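To: sign-trade list
From: Rania Ramadan
Subject: Re: [signs] Cold laminator silvering on the left side

Syafiqah Entili wrote:
> We run a Jernard cold laminator and since February I get silvering
> along the left edge on long prints. The right edge is clean. Same
> film as before (Zoretum gloss). I have tried more pressure and it
> only made the board bow. Any ideas before I call the dealer?

Syafiqah,

I had the same thing on ours, which is the older Undell with the crank on one side. More pressure won't fix it if the rollers are not parallel. Back it off to where you had it in January and check the gap first.

Cut two strips from the same sheet of paper, 40 mm wide, and put one under each end of the top roller. Close the rollers and pull both. If the left one slides out easily, that side is high. On mine the adjusting nut is behind the end cover – you need a 5 mm hex key to get the cover off. Turn it a little, then pull the strips again.

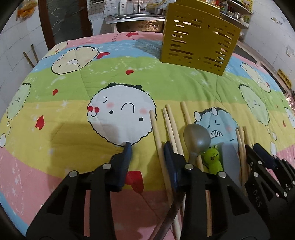
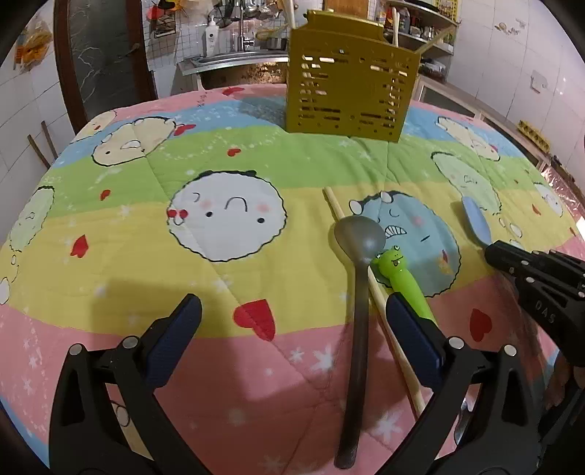
A pink, blue, green and yellow quilt in both.

Other things to look at

- Film brake. If it drags on one side the film goes in slack on the other. Chang sells a replacement felt for the Undell, but I don't know if it fits yours.
- Ink. Solvent prints need to gas out. We leave ours 2 days, 3 if there is a lot of black.
- Roller surface. Wipe it with alcohol and let it dry before you close it.

If the strips pull the same on both sides, call the dealer.

Rania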